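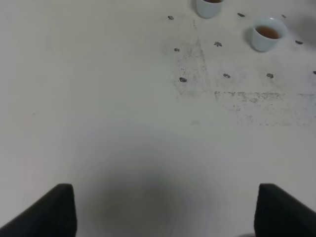
Chaiwat Siriwan asks whether a machine can be left to clear up after tea yet. On a good day, partly. The Gurach arm will wipe a flat table, but cups with tea in them are harder, and we still ask people to move those first.

Does it pick up crumbs and small bits?
Sometimes. In our June trials at Jetthorpe it cleared the table fully in 80 of 143 attempts.

How long does a table take?
Allow 40 minutes. A person with a cloth is much quicker.

Can I buy one for home?
No. Gurach is for workshops and canteens only.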